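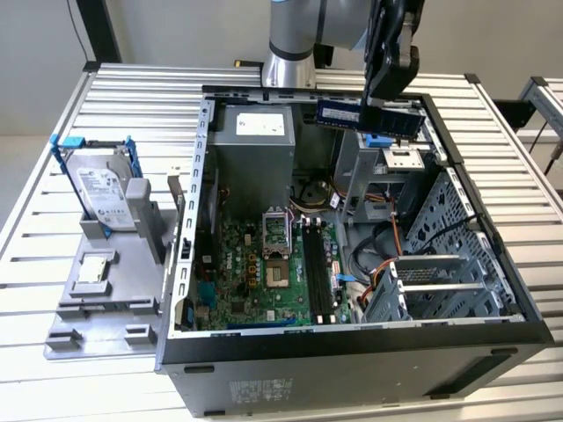
Memory first, then everything else

Last updated: June 2026
Reading time: 4 min

The refurbishing line at Plarkance takes in used office desktops, rebuilds the ones worth rebuilding, and sends the rest for parts. I have worked on it for six years, the last two as process technician. Since April one of our benches has had an arm on it, and several people have asked me to write up what changed for the staff. The cell controller is called Trestus, and most of what follows concerns how it divides the work.

The arm handles memory modules. A tower goes on the slatted table on its side, open, and the modules are placed in the slots one at a time. Small parts wait in a gray fixture to the left of the case. A drive in its blue caddy can stand in the same fixture, which keeps everything within reach of one arm position.

Memory was chosen because it is repetitive and the geometry is known. The slots are straight, the latches are at the ends, and a module only goes in one way round. Cables were excluded at the start. A cable does not stay where it was left, and the bundle in a used tower has usually been rerouted by whoever serviced it last. Processors were excluded too. The contacts in the socket bend easily and a bent one costs us the board.

Before the cell, four of us did full rebuilds. Each person took a tower from the rack, opened it, stripped it, cleaned it, refitted it and tested it. Etornam Addo could do this with the radio on and hold a conversation. The job had a beginning and an end, and your initials went on the sheet.

Now the sheet is split. One person preps: opens the case, removes what has to come out, clears the wiring away from the slots and checks the latches. The cell does its part. A second person finishes the cables, closes up and runs the test. The initials of both people go on the sheet, and the cell prints a line of its own underneath.

The prep work is harder than it was on paper. A wire lying over the slots is nothing to a person, who moves it with a knuckle. The cell stops. In the first full week it stopped 60 times, and most of those stops were wiring. Marcelino Nogueira started using a short strip of paper tape to hold the bundle against the drive cage, and this is now in the work instruction as step 7. He was asked to write the step himself and he did, in two sentences.

The threshold for insertion force also took time. Set low, the arm gives up on a stiff slot. Set high, it flexes the board. 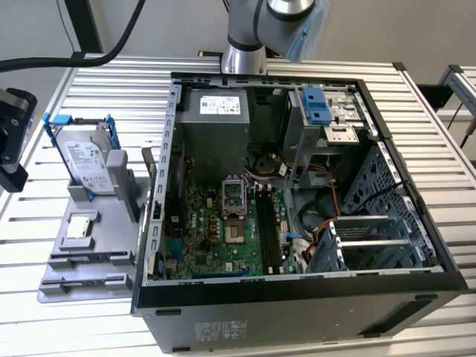 We ran 200 towers at the low setting and recorded every refusal, then raised it in small increments on scrap boards until the refusals dropped to a level the finishing bench could absorb. The final value differs by board type – there is a table for it, and Iveta Šimek maintains the table. She was a bench technician until this spring. Her title has not changed, which I have raised twice.

As for output, the best week before the cell was 241 finished towers. The best week since is 300. I would not attribute the whole difference to the arm. We also moved the parts rack closer and stopped doing the cosmetic grading at the same bench.

The effects on people are mixed. Sore thumbs are less common. Seating modules all day is hard on the joint, and two of us had been rotating off it for that reason. On the other side, the prep position is dull in a way the full rebuild was not, so we swap at lunch. Management's first plan had fixed positions for the whole shift. Huguette Sabatier argued for the swap, with her own timing notes attached, and the plan was changed.

Training is the part I am least satisfied with. A new starter used to learn the inside of a tower by taking one apart from end to end. Asger Frandsen joined after the cell went in, and for his first three weeks he had never seated a module by hand. He found this out when the cell was down for a gripper change and the towers kept coming. We now give every starter ten full rebuilds on the old bench before they touch the split line. It slows the first week and I expect someone will ask me to justify it.

The next candidate is the hard drive. The caddy has rails, so alignment is easier than for memory, but the connectors behind it are cables again, and we are back to the same question about who clears them and how long that takes. Trials are booked on the second bench once the spare fixture has been checked.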